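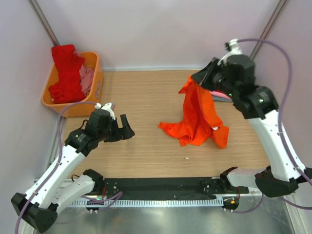

Making a Flat-Folding Pocket Accordion from One Sheet of Cardstock

Posted in: Folded structures

The accordion described on this page has four panels and three pockets, and it closes to the size of a standard A2 note card (4 1/4 x 5 1/2 inches). It uses one strip of cardstock plus a cover, and it goes through the mail in an ordinary A2 envelope as long as the pockets are not overfilled.

Measurements are in inches. Width is given first, height second.

Materials

Cardstock, 80 lb cover weight, 12 x 12, one sheet
Cardstock, 100 lb cover weight, for the front and back covers
Double-sided tape, 1/8 wide
Bone folder
Paper trimmer with a scoring blade, or a scoring board
Ribbon, 3/8 wide, 20 long (optional)

I used Pernitz smooth white for the strip and Bollwood kraft for the covers. Textured stock can be used for the covers but tends to crack at the pocket fold.

Cutting the strip

1. Check the grain. Bend the sheet gently in both directions without creasing it. The direction that bends more easily is parallel to the grain. The three panel folds should run with the grain. The pocket fold will then run against it and needs a deeper score.

2. Trim the sheet to 12 x 7 1/2.

3. From the offcut, cut a piece 5 x 5 1/4 and set it aside. It becomes the fourth panel.

Scoring

4. With the 12 inch side along the top of the board, score at 4, 8 and 11 3/4. The last 1/4 inch is the glue tab.

5. Turn the sheet a quarter turn. Score once, 2 1/4 from the bottom edge, along the whole length. Go over this line two more times with light pressure. A single heavy pass can cut the surface of the paper.

6. At each panel score, cut a narrow V out of the lower 2 1/4 section, 1/16 wide at the score line and 1/8 wide at the bottom edge. Do the same at the tab, and remove the part of the tab that lies below the pocket line. Without these notches the folded layers bind and the accordion will not close flat.

Folding the pockets

7. Fold the lower section up along the pocket line and burnish. The strip is now 5 1/4 high.

8. Unfold. Run tape down both sides of each pocket flap, 1/16 in from the edge. Peel the backing, fold up again and press.

9. Fold the panel scores in turn: mountain, valley. Fold the tab so that it lies behind the third panel's neighbor when the strip is closed.

10. Trim the 5 x 5 1/4 piece to 4 x 5 1/4. Tape it to the tab with the edges butted against the score. This panel has no pocket and is meant for the written message.

Attaching the covers

11. Cut two covers at 4 1/4 x 5 1/2.

12. If you are adding the ribbon, tape its center to the inside of the back cover, halfway up, before the cover goes on.

13. Tape the covers to the outer faces of the first and fourth panels with a 1/8 border on all sides. Close the accordion and leave it under a heavy book overnight.

Filling the pockets

Tags should be 3 1/2 x 4 3/4 or smaller. Gift cards fit sideways. One tag per pocket keeps the card thin; dimensional stickers belong on the front cover or not at all if the card is being mailed.

Notes

Kalliopi Dimitriou asked whether 60 lb text paper can be used for the strip. It folds cleanly, but the pockets sag with anything heavier than a paper tag in them.

For a crooked pocket line, check that the trimmed sheet is square before blaming the score board – mine was out by 1/16 at one corner.

Updated 27th September: step 6 now gives the notch widths.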